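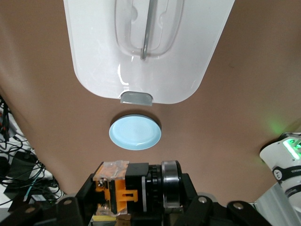
Teaching an Arm by Hand: Final Project Report
Firdevs Ekinci and Ferhat Ateş
Robotics Project Lab
Submitted 2018-01-24

1. What we wanted to do

When we picked this topic in November, neither of us had ever moved a robot arm except by typing joint angles into a terminal. We wanted to find out how far you can get if you never write down a single coordinate and instead show the arm what to do. Our supervisor suggested comparing two ways of showing: guiding the arm by hand (you hold it near the wrist and walk it through the motion) and driving it remotely from a second, smaller arm that it copies. We called the software that ties the two together Skumix, mostly because every other name we liked was taken on the lab server.

The task is simple to say. The arm has to come down toward a shallow round lid lying on a tabletop, line itself up, pick the lid up and set it down in a tray. People do this without thinking. For the arm it means approaching at the right height, meeting the rim squarely and closing the gripper at the right moment, and there is a lot of room for error in all of that. We loved this task by the end.

2. Setup

The arm is the lab's Tretance, with a two-finger gripper and a small camera at the wrist. The camera looks out past the gripper, so part of the gripper is always in view along the bottom. At first we wanted to crop that part away. We're glad we left it in, as it gives the model a fixed reference for where the tool is compared to the lid.

The small arm that the operator holds is a Kulano kit we assembled ourselves. It has the same joint order as the Tretance, and Skumix scales its joint angles before sending them on. There is a foot pedal to start and stop recording and a second pedal for the gripper. The second pedal was Ferhat's idea and it made a huge difference, because both of your hands stay on the small arm.

For hand guiding we put the Tretance in its gravity compensation mode. It then feels almost weightless, except for a bit of stickiness in the elbow that we never got rid of.

Each recording stores joint angles, gripper state and wrist camera images. We save everything locally first and copy it to the server at the end of a session. (We tried streaming it straight to the server. Don't do that on the lab wireless!)

3. Collecting demonstrations

We recorded 1000 demonstrations in total, half by hand guiding and half by remote control. Before each one we moved the lid to a new spot and sometimes put other household things on the table so the background wasn't always the same. Firdevs did most of the hand guiding and Ferhat did most of the remote control, which we now think was a mistake. More on that in section 6.

Hand guiding was easy to learn. You feel when the fingers touch the table, so you slow down by instinct. The trouble is that your own arm gets into the camera's view. We learned to stand behind the elbow of the robot and push from there, but plenty of early recordings have a sleeve in them. We threw out the worst ones and recorded them again until we were back at the full number.

Remote control was much harder in the first sessions. You feel nothing through the small arm, so you have to judge height by eye. Ferhat knocked the lid off the table again and again on the first afternoon. Then something clicked, and his recordings became really smooth – smoother than the hand-guided ones, with fewer pauses. It was fun to watch that happen in the plots of joint speed.

4. Training

We used plain behavior cloning. The network takes the current wrist image and the joint angles and predicts the next small motion. There is nothing new in it, and we kept it that way on purpose so we could spend our time on the demonstrations. Images are scaled down before they go in, and we vary brightness and color a little during training. Glossy objects were a problem before we did this. Reflections move when the camera moves, and the early network seemed to follow them around the table.

We trained three versions: one on hand-guided recordings only, one on remote recordings only, and one on everything.

5. Results

We tested with 317 runs spread over the three versions, placing the lid in spots taken from a printed list so that we couldn't help the robot by accident. A run counted as a success if the lid ended up flat in the tray without anyone touching it.

The version trained on everything did best, and the remote-only version came close behind it. The hand-guided version was clearly weaker. Most of its failures looked the same: the arm came down nicely, then hesitated just above the rim and drifted sideways. When we went back to the recordings we found the same hesitation in ours. People stop for a moment before they grip, and the network had learned the stop very well.

We cut those pauses out of the hand-guided recordings with a short script and trained that version again. The drifting mostly went away. This was our favorite day of the whole project. We had been looking for a bug in the network for two weeks, and it was in our hands.

Lids near the far edge of the table stayed difficult for all versions. We had very few demonstrations there, as it is an awkward reach with either method.

6. What we would change

Both of us should have recorded with both methods. As it is, we can't fully separate "remote control gives better data" from "Ferhat is a steadier operator than Firdevs." She disputes this.

We would also write the pause script first, and check the camera mount before every session. A screw worked loose at one point and the view tilted slightly, and 4 sessions had to be recorded again.

Next we'd like to try some kind of force feedback on the small arm. Even a little vibration on contact would help a beginner. Tokgöz, the workshop group down the hall, has offered us a motor driver to try it with.

7. Files

The recordings, the pause script and the Skumix source are in the project folder on the lab server. Start with the readme in the top directory. The calibration file for the small arm has to be made again every time the kit is taken apart, and the steps are at the end of that readme.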